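Backtest notebook - February, 7:40 a.m.

Picking up the Miah script where I left it. The trailing stop was moving on every tick, so I've changed it to move only on the close of a 30 minute bar. Reran the whole set on the Dendov price feed, 230 trades, same spread as before.
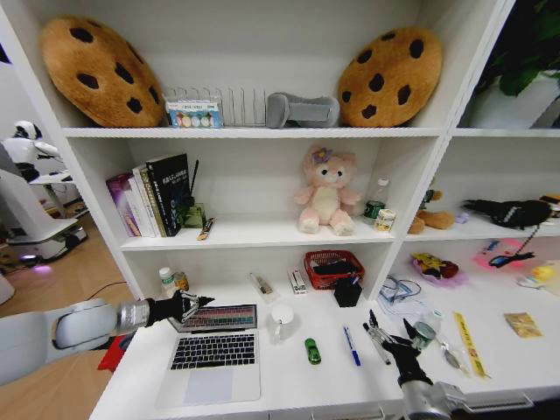
Average loss came down a bit, which I liked, but average win came down more, and I didn't like that at all! I think the stop is still too tight in the quiet hours before London opens. I've started tagging the trades by shelf so I can find them faster (big winners on top, next to the cookie cushions so to speak, scratches in the middle with the pink teddy bear), and the middle shelf is filling up way too fast. Too many trades going out at breakeven and then running without me.
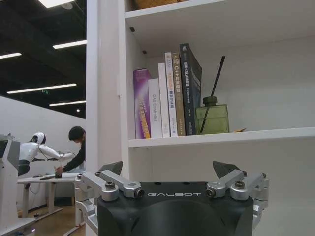
GALBOT gripper, fingertips apart.

Tried a wider stop, 3 times the average range, with the lot size cut to keep the risk the same in dollars. Drawdown went to just over 800 on the demo account and then came back. Equity curve is lumpy - one good week is carrying most of it.
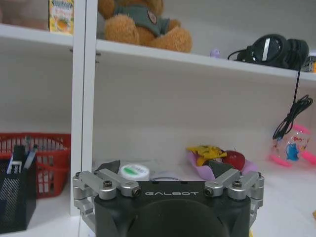 So next I want to drop that week and see what's left. If the curve goes flat I'll go back to the fixed stop and quit fiddling. Also need to check the swap charges, Vurum books them at rollover and my script books them at exit.

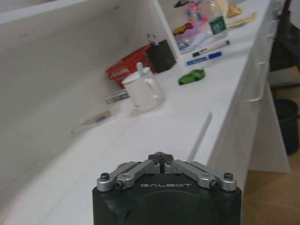 Left to do: rerun with the swaps fixed, same settings on the Cliltier feed, and save the log under a new name this time (I wrote over the last one, ugh).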